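Chapter 4: The Room You Work In

I'm going to start with a room, and I'd like you to think about yours while you read. I love a brick wall, I'll admit it, and flowers on a white table in front of one cheer me up no end!

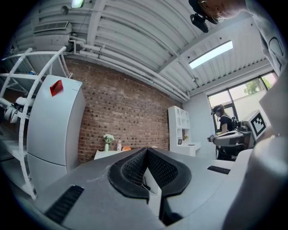 4.1 Start with one drawer

My old tutor Keith Katene had us open a single drawer before touching anything else in the room (he'd got through 63 desks that way, and kept a list). Pull it right out, so you can see the back. 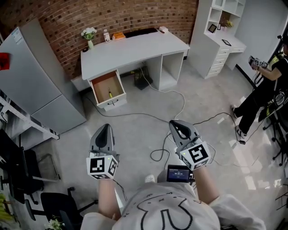
A screwdriver is a fair thing to keep in a desk, I think, but give it a neighbour or two that you'd reach for just as often. Then look down at your cables – mine at Brellarham were a proper tangle – and follow each one to its plug before you move on to the shelves.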